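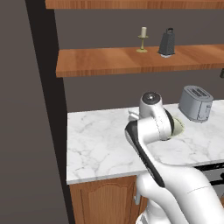 Rendering: a white robotic arm at a marble countertop with a two-slot toaster.

Lundgate Tribunal Upholds Transfer Allowance Claims at Akcombe Site

AKCOMBE, May 17, 2019 – The Lundgate Employment Tribunal has ruled that Jamau Services must pay relocation allowances to 39 employees who were reassigned to its Akcombe site without the written notice their contracts call for. The decision was released to the parties this morning.

The employees were moved from the Sasaki office, a distance of about 200 miles. Jamau argued that the mobility clause in the standard contract let it reassign staff at any time and that the allowance was discretionary. The tribunal accepted the first point and rejected the second.

In its written reasons, the tribunal held that the power to transfer and the duty to pay are set out in separate sections of the contract and must be read separately. An employer may use the clause without the employee's consent. Once it does, the allowance in Section 7 falls due, and late notice does not cancel it.

Each claimant will receive $742 for moving costs and a fixed payment of $1,000 in place of notice. Claims for lost rental deposits were dismissed for lack of receipts. The tribunal made no order on legal costs.

"The order is limited to the wording of this contract," said Chie Nishimura, counsel for the employees. "Staff hired under the revised terms will need to check their own Section 7."

Genji Okabe, head of personnel at Jamau, said the company is reviewing the decision and has not decided whether to appeal. Any notice of appeal must be filed within six weeks. Unless a stay is granted, payment is due by the end of September.

Copies of the decision are available from the tribunal registry on written request.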